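Planning and Budgeting for a Tabletop Robot Arm Station

Equipment Guidance for Departments and Teaching Laboratories
Endilden Technical Services
Last revised September 20, 2021

Purpose

Departments requesting funds for a robot arm station must submit a full station budget with the purchase request. The steps below explain how to prepare one. Requests that list only the price of the arm will be returned to the department.

Step 1. Write down the task

Begin with one sentence that names the objects to be handled, where they start and where they should end up. "Move small blocks from the table into a basket" is enough. "General manipulation research" is too broad to support a choice of arm or gripper.

Weigh the heaviest object and measure the widest one. Enter both figures on the first page of the request form.

Step 2. Match the arm and gripper to the task

Suppliers state payload at the wrist. The gripper, its mounting plate and any wrist sensor all count against that figure, so subtract their weight before comparing it with the heaviest object. Check that the open fingers clear the widest object with room on both sides.

Reach should be measured from the planned base position to the farthest point on the work surface. Arms are weaker and less precise near full extension, and the station should be laid out so that daily work stays well inside the limit.

Step 3. List the items outside the arm quote

In the July review of past requests, accessories and installation came to 26 percent of total station cost. The following were most often left out:

Gripper and spare fingers
Mounting plate or rail
Table rated for the weight and motion of the arm
Cable guides and strain relief
Cameras, mounts and lighting
Emergency stop and floor marking
Backdrop and table covering
Task objects and containers

The last two lines are small amounts, but they should appear in the budget. A plain covering and a dark backdrop make objects easier to pick out in camera images, and coverings need to be replaced as they become marked. Buy task objects in sets, with spares.
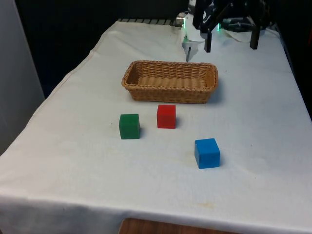
A block-and-basket task laid out on a covered table, with the gripper open.

Step 4. Request quotes

Obtain written quotes from at least two suppliers. Each must list delivery, installation, training and warranty on separate lines. Allow 61 days from purchase order to delivery when setting the project schedule — longer if the arm is to be mounted on a rail.

Departments that already own a Keremo or Lombardi controller should ask whether it can be reused before pricing a new one.

Step 5. Plan for the years after purchase

Budget for a service life of five years. Set aside 9 percent of the purchase price each year for maintenance, replacement fingers and cables. Software renewals are to be shown separately, as they are paid from operating funds.

Step 6. Submit the request

Send the completed form, the quotes and a floor plan to Ngân Hứa, Equipment Planning. Stations intended for the Postetham building also require a power and floor load check by Teemu Valtonen, Facilities, and his signed approval must be attached — requests without it cannot be scheduled for review.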